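Dirura Facilities Services, Procedure 866
Revised 26 December 2020

# Sorting Loose Batteries at a Shared Table

This procedure applies to all departments in the Prenden building that keep loose household batteries for use or return them for recycling. It covers cylindrical cells in the common sizes. Button cells, laptop packs and tool batteries are handled under a separate procedure and should not be brought to the sorting table.

## Before You Start

Choose a table with a hard, level top. Light scratches in the surface are acceptable, but the top must be dry and free of paper clips, staples, coins and foil. Lamps and plants may stay where they are if they leave enough open space to lay batteries down without crowding them. Water plants after the session, not before it.

You will need the following:

- Two plastic baskets or tubs in clearly different colors
- A roll of clear, non-conductive tape
- A battery tester
- A dry cloth
- Disposable gloves
- A marker and blank labels

Place the first plastic tub toward the far side of the table and keep the area in front of it open. Batteries waiting to be sorted should lie on their sides, spaced apart, with no metal ends touching. A battery set down on its side can roll, so keep it well back from the edge.
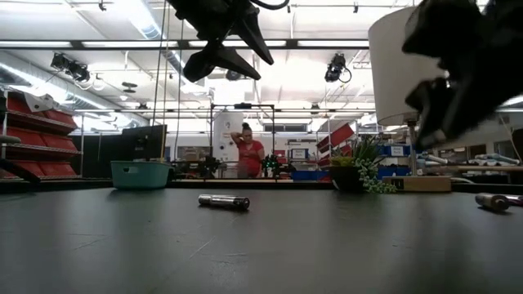 ## Inspect Each Battery

1. Put on gloves and pick up one battery at a time.
2. Look at both ends and along the seam. White or bluish crust, swelling, dents or a split wrapper all mean that the battery must be set aside.
3. Wipe dust from sound batteries with the dry cloth. Do not use water or a household cleaner.
4. Place any damaged battery in its own plastic bag and report it to Noemi Mbeki in Room 56 before continuing. Do not return it to the general supply.

If fluid from a battery touches the skin, rinse the area with plenty of running water and report the incident at once. A battery that feels warm must be left alone on a surface that will not burn, away from other batteries, until the building office has been notified.

## Sort into Baskets

The first sort is by outer appearance. It is quick and allows two people to share the work. Silver batteries go into the teal basket. Batteries in dark and copper tones go into the orange-yellow basket. White batteries and any that do not clearly belong to either group remain on the table until the first sort is finished.

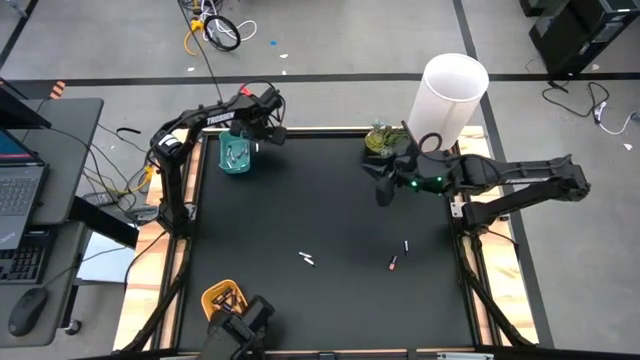
*Teal basket with silver batteries, orange-yellow basket with dark and copper-toned batteries, and loose batteries still on the tabletop.*

Color does not identify battery type. Manufacturers use similar wrappers for alkaline, rechargeable and lithium cells, and the first sort must always be followed by a check of the printed label.

## Check the Labels

Empty one basket at a time onto a cleared part of the table. Read the label on each battery and group batteries by type, then by size. Test each single-use battery and write the result on the group label. Rechargeable batteries with a low reading should be charged in the approved Ferreira unit and tested again before they are rejected.

Batteries with no readable label are to be treated as lithium. Cover both ends with clear tape and place them with the lithium group. 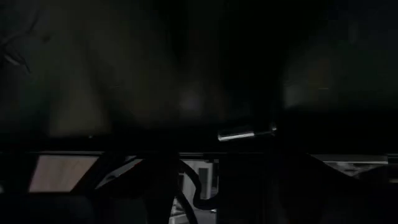

Lighting has a direct effect on the accuracy of this step. Turn on the overhead lights and stand so that your shadow does not fall across the work. Shiny metal is easy to find even against a dark background, as with the small silvery cylinder and the bright highlight along its edge, but a surface that reflects strongly may be difficult to read or inspect. Turn the battery slowly under the light until the printing is clear. If it cannot be read after a second attempt, follow the instruction for unlabeled batteries.

## Store and Return

Usable batteries are returned to the supply cabinet in labeled plastic boxes, with all ends facing the same way. Old and new batteries must not be stored in the same box.

Tape the ends of all lithium and rechargeable batteries intended for recycling. Place them in the Mukach collection container and close the lid. When the container is full, call extension 3254 to arrange a pickup. Departments are asked not to carry full containers between floors.

Wipe the table and the empty baskets with a dry cloth, dispose of the gloves and wash your hands. Completed sorting records should be sent to Tobias Sorensen by the last working day of the month. Records for the current period will be accepted through the end of January.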